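Shop notebook, June
Glue line trials, oak tabletop for the Tillman order
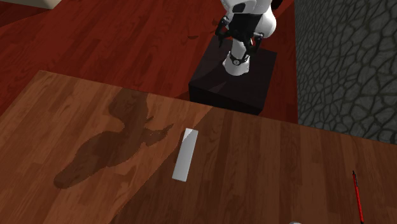 Carrying on from the last entry. Mirela wants a decision on the adhesive before we cut the remaining boards, so I am putting down what we have so far, including the parts that did not go well.

Stock is white oak, flat sawn, planed one day and glued the next morning. Moisture meter gave 7.5 percent on most boards and 9 on two from the bottom of the stack. Those two are back on stickers by the office wall, chalk mark on the ends. Do not use them yet.

Made 14 test joints, all edge to edge, same length. Half with the Dillska white glue we always use, half with the Irkuleo slow-set. Clamped for 60 minutes, then left overnight with no load. Ismael did the spreading on all of them so there would be one hand doing it. He used the small roller for the Dillska and the notched card for the Irkuleo, which I only found out afterwards. It should have been the same tool. Noting it so we don't argue about it in a month.

Broke them the next afternoon over the edge of the bench with the long lever.

Dillska: wood failure on all but one. The odd one let go cleanly along half the line and the surface was shiny there. Looks like planer glaze to me. Aleksi thinks it skinned over before the clamps went on. It was warm by the big door, so he may be right.

Irkuleo: wood failure on five, mixed on two. Open time is much better, no rushing. Squeeze-out is harder to clean up and it left a darker line on the oak that I could see from standing height. Odair could not see it. After a coat of oil he could.

Clamp pressure: we are still guessing. The old bar clamps bow when you lean on them and the joint opens on the far side. Put the cauls on both faces next time, waxed. I had to chisel one off again.

Cost, since Custódio asked. The last Irkuleo bill was 259 for the pail, against 479 for the drum of Dillska, and the drum lasts us most of a year. I have not worked out the price per top -- need to weigh what Ismael puts on a full-length edge.

Where I am on this: Dillska for the edge joints, glued in two halves so the clock is not a problem, then one center joint at the end. Irkuleo for the breadboard ends only, where the fit takes longer and the line is hidden.

To do:
Sharpen planer knives, or at least turn them. The glaze question goes away if we do.
Repeat three joints with Dillska, surfaces scraped just before glue.
Repeat three with Irkuleo, roller this time.
Ask Zetport if they still carry the heavier pipe clamps. Their list has them but the last two orders came back short.
Check the two wet boards again before the center joint.

Offcuts from the tests are in the crate under the bandsaw, numbered in pencil. Please leave them -- I want Mirela to look at the oiled ones in daylight.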